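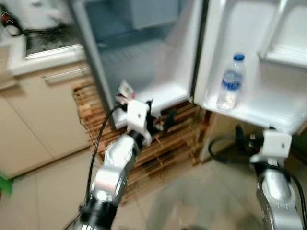
Re: [jellthorpe-manip] Cadoris two-arm kit, fridge package - do we renew?

From: Colette Delaunay
To: jellthorpe-manip list
December 10, 2020

Gun-woo Son wrote:

> Hi all,
>
> Quick one before the holidays. The Cadoris trial is nearly up and
> Zallmont want to know whether we're buying. I've been through their
> report and I have to say I'm impressed. They list 1319 completed
> household tasks across their pilot sites, and the "fridge package"
> (open door, fetch item, put item away, close door) is the one they
> push hardest. Ye-ji had it going in the Geum kitchen and it looked
> good to me.
>
> My feeling is we should renew for a year, take the fridge package
> and the support plan, and stop building our own wrist mounts. It
> would free up a lot of Ladi's time. Unless someone has a strong
> objection I'll tell them yes.
>
> Gun-woo

I have an objection. I don't know if it's strong. Let me lay it out and people can tell me I'm being difficult.

I spent most of two afternoons in the Geum kitchen with Ye-ji and the kit, and I read the same report Gun-woo did. I came away liking the arms quite a bit and not believing the fridge package, and I'd like us to keep those two things apart when we answer Zallmont, because their quote doesn't.

1. What "completed" means

Go to the back of the report, past the site summaries. A task is marked completed if "the target state was reached within the session." A session can include restarts, and it can include a person moving the item back to where it started. So 1319 is a number of tasks that ended well at some point. It tells you very little about how often the thing works when you press go and walk off, and that's the only figure I would pay for.

I asked their support desk for the number of attempts behind those completions. Ladi asked too, separately, back in August. He got a polite reply and a link to the same report. I got the same reply and the same link.

Our own numbers are small and I won't pretend otherwise. We did 20 attempts at one job: take a small packet off the lip of the bottom compartment, door already open. No door handle, no water bottle, no reaching past anything. I called 11 of them clean. Ye-ji called it 13, as she counts the two where the packet was dropped and picked up again. I don't care much which of us is right. Either way it's the easiest job in the package and it isn't close to what the brochure leads you to expect.

2. The height business

The manual says the fridge shelf should sit "in the comfortable working range of both arms." It doesn't say what that range is. Our fridge is up on the slatted wood rack, so the bottom compartment is well clear of the tiles, and I think that helps the kit a lot. Nearly all of our clean grabs were at that bottom lip. I would want to see the same job with the fridge flat on the floor, the way it stands in most homes, before anyone says it works on fridges in general.

Gil-soo's view is that this is fine, and you raise the fridge or lower the base and get on with it. For a lab, sure. But the quote is for a "home ready" package, and we're supposed to be judging whether it is.

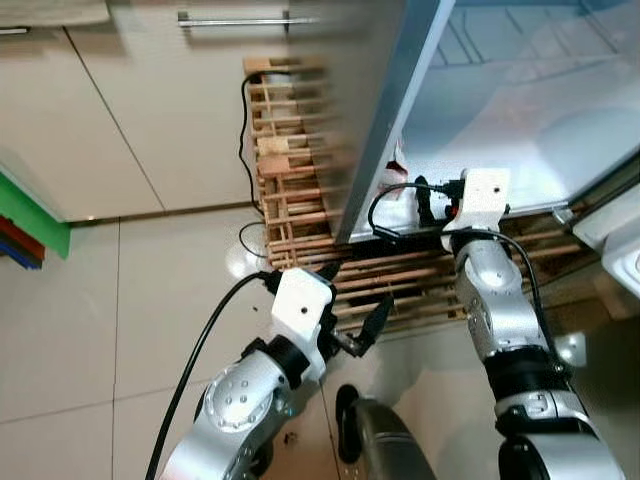 And then there's the underside of the door. With the door swung wide, the right arm likes to park just below its bottom edge, and any plan that needs it to come up from there has to back out first. Sometimes it does back out. Sometimes it sits there until the planner gives up. The log just says "retry," with no reason given, so I can't tell you whether it knows the door is there or is simply being slow. I asked about this as well. The answer was that door awareness is "on the roadmap." I have been on this list long enough to remember several roadmaps.

Cords are the other thing. The rack has a power cord hanging beside it and there are the kit's own cables on top of that. I tied the cord out of the way for our timed runs. Ye-ji left it hanging for hers. We didn't do enough runs for me to claim it matters, but the setup guide doesn't mention loose cords at all, and people's kitchens have them.

3. Setup time

The sales page says 20 minutes from box to first task. I'm not going to make a big fuss about this one, since everybody's sales page says something like it. Our first setup took a morning. The second took a little under an hour with Ladi doing the calibration and me reading out the steps. The steps are in a strange order, by the way. You are told to home the arms before you are told to check the wrist cables, and I'd swap those two if I were writing it.

Calibration itself is good. I want to be fair here. The routine is clear, it tells you when it has failed, and it doesn't make you start over for one bad pose. Whoever wrote that part should write the rest.

4. What I liked

The arms. They're smooth, they're quiet, and they stop when you push on them. The joints held their position after being shut down overnight, which the last kit we had in never managed.

The grippers are better than I thought they'd be from the spec sheet. Plain black fingers, nothing fancy, and they handle stiff packets well. Bottles less so. A part-full water bottle standing in a door bin is a nasty target for anything, and I wouldn't hold that against Cadoris if they hadn't put "beverages" on the front of the brochure.

The wrist cameras are useful and I would be sorry to lose them. You can see what the fingers are about to touch, and when something goes wrong it's usually the wrist view that explains it.

5. What bothers me

Wear, mainly. Zallmont rate the finger pads for more than 200 hours. We haven't run anything like that. I'd like someone other than me to look hard at the tips before we send the kit back and write down what they find, since pads aren't covered by the support plan. Gun-woo, I don't think you caught this. Page 4 of the quote, under "consumables." They're sold in sets, the price is "on request," and I've requested it.

Cable routing is the second thing. The black cables at the wrists make big loose loops, and I can see why, the wrist needs the slack to turn. But a loop that size in front of an open fridge is asking to be hooked on a shelf or a bottle cap. Our homemade mounts keep it tighter. They're ugly, and Ladi is tired of making them, and they do keep it tighter. I'm not ready to stop building them on the strength of a demo. 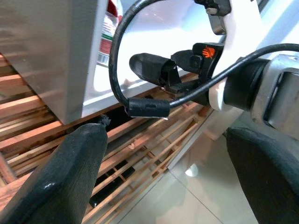
6. The support plan

I read the whole plan, so you don't have to unless you want to check me. It covers the arms and the controller. It covers remote help during business hours, theirs, not ours. It leaves out pads, cables, mounts, and "performance in unstructured environments," and I have yet to meet a structured kitchen.

There's also a line saying updates to the fridge package may change task behavior without notice. For a person who just wants their milk, maybe that's okay. For us it means any numbers we take in the spring might be numbers about a different product by summer. If we renew, I want that line struck, or I want the right to stay on the version we tested.

7. So what do I want

I'd renew the hardware for six months and leave the fridge package out. I'd leave the support plan out too unless they add pads and cables. We keep making our own mounts for now, and I'll help Ladi with the next batch so it isn't all on him (I can cut and drill, I can't be trusted with the heat-set inserts).

Then I'd write back with a short list of things that would change my mind about the package:

- attempts as well as completions, per task, with restarts counted as failures
- the bottom-shelf job with the fridge standing on the floor
- a reason in the log whenever the planner retries
- a price for pads, in writing

If they send the first one and it looks decent I'll happily eat my words. I would like it to look decent. I've wanted one of these to work in a real kitchen for years and I've gotten a bit sour about it, so please do weigh what I say accordingly.

Ye-ji, could you post your run notes to the list, including the ones you and I scored differently? I have mine as a text file and will put them alongside. Gil-soo, you said you had seen the package running at Zallmont's own site. Was the fridge raised there? And did anybody step in between tasks? I'm not trying to catch you out, I'd just like to know.

Gun-woo, please hold off on the yes until those are in. The trial terms give us until the end of the month and I don't see what we gain by answering early, apart from another call with their sales person.

Colette

P.S. The small Allen key for the gripper housings has gone missing from the Cadoris case. If it's in your pocket, it needs to go back in before the kit does, they charge for it.

jellthorpe-manip mailing list | Contact the list owner | Messages copyright their authors | Back to top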